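March 2024 - tunnel notes, Rorkport to Gaete

Moved the Rorkport gateway over to Keltum last night and it mostly behaved! Ping to Gaete is 42 ms with the tunnel up, and the big file copy ran at 468 megabits (I'd have been happy with half that). Packet size is still wrong somewhere - anything over 1,324 bytes just vanishes, same as in February when we were on Jasuvov. 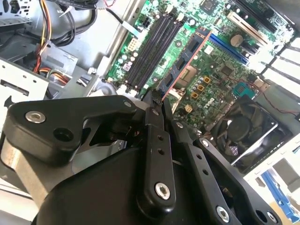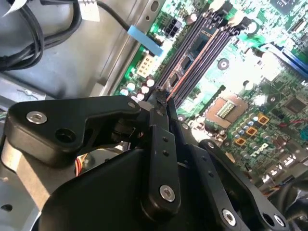

Freya Garside thinks the size limit is on the Gaete router and wants it tested with the tunnel down before I touch any settings. Fair enough, I'll try that first. Also 9 old user keys still need revoking, and DNS leaks on the guest wireless - only on the guest side, weirdly. Config backup is in the usual folder.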